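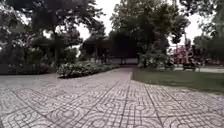

Is patterned concrete paving worth the extra money in a public park?

Maybe on the main walk, if somebody keeps up with the joints. On the side paths I would save the cash and pour something plain.

That is the short version of what I think after a slow Sunday at Sotomayor Park. The longer version is on this page, with a couple of pictures and my grumbling under each. I like parks. I am less sure about the way parks get written up, and the sign by the Davton Street gate got me started. It calls the paving "a journey underfoot." It is concrete tile. Let's see how it does as concrete tile.

The plaza and the walk behind it

Each square has circles and arcs pressed into it, and the arcs meet up with the ones next door to make rings that run across the whole plaza. Fine, it works as a pattern. Every tile has to be set the right way around for that to happen, and whoever laid this stretch took the trouble. I was ready to find a botched row near my feet and came away without one to complain about.

The gray is another matter. Under a cloudy sky a big gray plaza looks like a big gray plaza, rings or no rings, and a few patches already look a bit weathered. The long shrub bed on the left does more for the place than the paving does. It starts as a fat mound and thins out as it goes back along the path, and the leaves have a silvery look in spots that I took for small flowers, though I wouldn't swear to it. The big tree over the hedges is the best thing here, and no catalog sold it to anyone.

On the catalog: the tile is a Stinberg product, pattern 1142, or so the sign says. The sign also says it is "slip resistant in all weather." I have heard that said of every outdoor surface I ever fell on. A raised pattern gives a shoe something to grip, sure. It also gives dirt and wet leaves somewhere to sit, and I'd like to see the claim tested in November by a person carrying groceries.

The path to the gazebo

Same idea with the rings, warmer color. I'll admit the pinkish tone is kinder to the eye next to grass, and the straight run up to the steps does pull you along. The brown roof with its wide overhang suits it too. White columns are a risky choice in any park with birds, but that is a problem for the people with the hose.

My real gripe is with straight paths in general. They look great on a plan. Then people figure out where they want to go and wear a line across the lawn, and two years later there's a little fence. The narrower path off to the left may head that off, as it runs toward the gazebo from the side. We'll see. The grass was a little shaggy in places when I was there -- I don't mind that, I'd take it over the crew-cut look.
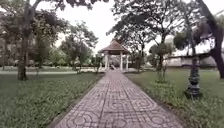 Notes for anyone planning a visit

The Davton Street gate is the one to use. Parking on the Trikum side holds 40 cars on paper and fewer in practice, as half the drivers seem to think the lines are a suggestion.

Bus 74 stops close by, and the walk in from the stop is flat.

Go on a cloudy day if you want to judge the paving fairly. Sunshine flatters everything, and the pictures on the park's own leaflet were plainly taken in plenty of it.

If you push a stroller or a cart, pay attention to how it rolls over the raised rings and write to me. I only had shoes to go by, and the sign has nothing to say on the subject -- which makes me wonder.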